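Is a wobbly standing desk something you can fix, or do I send it back?

Posted by Marisol Ambrose in Home Office > Furniture

I bought a Jirkell sit-stand desk in June after reading a pile of glowing reviews, most of which I now suspect were written by people who never raised the thing. Sitting height is fine. At standing height it sways front to back every time I type, enough that my coffee ripples. The store told me "some movement is normal" and offered to sell me a stabilizer bar. I don't love paying extra to make a desk behave like a desk.

I'm on the second floor of an old house in Killavgate, on carpet over boards. I've tightened every bolt I can see. Is it the floor, the desk, or me? I have 6 days left on the return window and the box is already gone.

3 replies

Gus Sorensen
Carpet, most likely. Thick pad under carpet lets the feet rock and no bar is going to cure that. Before you buy anything, put a scrap of plywood under each foot and try it again. If the sway drops by half you have your answer and it cost you nothing.

I'd also be careful with "tightened every bolt I can see." On a lot of these the ones that matter are up under the top, where the legs meet the crosspiece, and you have to get on your back with a flashlight. Loosen them a turn, push the legs square, then tighten them in rotation like lug nuts. If you cranked them down one at a time during assembly the frame may have been pulled crooked from the start.

My own desk is plain and fixed height, with a curved front. I gave up on the motorized kind.

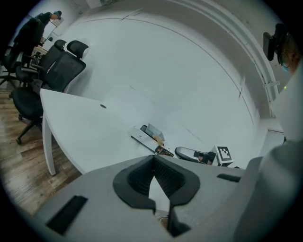
White desk, rounded front edge, cable hole toward the left.

The claim that standing all day is good for you looks pretty thin to me anyway. My back felt the same either way, and my feet felt worse. I take a walk at 3 instead.

Lyle Lyons
return it. they all wobble, had two. stabilizer bar is a scam

Myrtle Lindgren
I don't agree that they all wobble, but I'd want to know what Lyle had on his. A heavy monitor on a long arm will shake any desk with two legs, and people blame the legs. Take the arm off for an evening and see.

Marisol, check the return terms before you spend your weekend under there. My sister-in-law bought a Tidley desk and found out that "free returns" meant in the original carton, and a replacement carton cost her more than the bar would have. Get whatever the store says in writing. "Some movement is normal" is not a measurement. Ask them how much movement, at what height, and with what load on top, and see how long they take to answer.

I would try Gus's plywood first. I'm less sure about loosening the bolts if you still mean to send it back, as they may call that tampering.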